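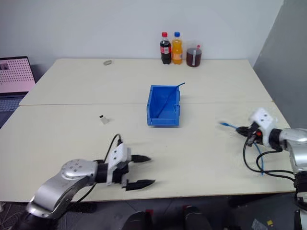
A reader at Kostard wrote that recalibrating the arms every time the cable cell starts missing plugs is the wrong first step, and that on their own pair the fault was in the fingers three times out of four. Our log for the Parmont cell agrees with that. The order of work below replaces the one printed in the July issue of Indent.

The cell has two arms facing each other over a pair of tables. The right arm presents a blue network cable, connector end toward the left, and the left arm takes it. The parts bin sits across the seam between the tables. At cycle 1,214 since the last service the left arm began closing beside the plug. Both arms had been recalibrated at cycle 623, and the numbers had hardly moved.

Fingers first. Power down the gripper, take off both fingers, wipe the seats and check the tips for wear. Worn tips let the plug roll in the grip, and a rolled plug looks just like a position error on the chart. Ouazzani supplies the replacement sets. Change fingers in pairs, even when only one is worn. Tighten the screws in two passes, then run open and close with nothing in the jaws and listen for rubbing.
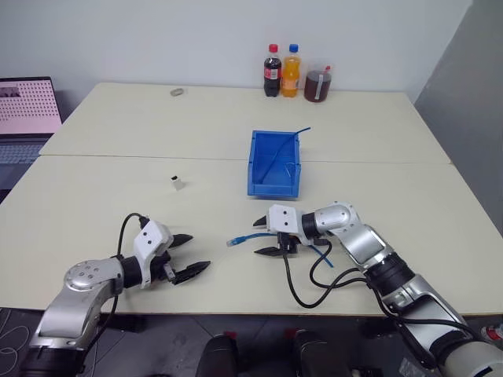 Handover position, left jaws open, connector pointing toward them.

Check the handover pose next. Send both arms there at slow speed with a cable in the right gripper only. Look at the plug from the front and from the left end of the table. The plug should point into the gap between the left fingers. If it droops, the grip is too far back on the cable, and the fix is in the pick point. Leave the arm offsets alone at this stage.

Wrist cables come third. With the arms stopped, follow each loop by hand from the gripper housing back to the arm. A loop that is too short pulls at the end of travel; a long one can drag on the tabletop and catch the bin. We reset the ties on the right arm and got back most of the lost repeatability. 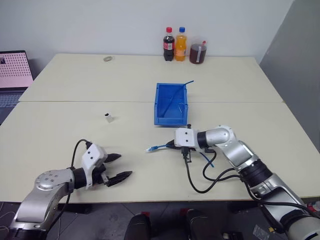

Right gripper in front of the blue bin, network cable held by the connector end.

Last, the tables. They are separate pieces and can creep apart. Push them together, check that the tops are level across the seam, and put the bin back before teaching any points. Recalibrate only if the handover is still off after all of this. The full job at Parmont took 56 minutes, without calibration. The log sheet has a new line for finger changes, and the cycle count goes in the left column.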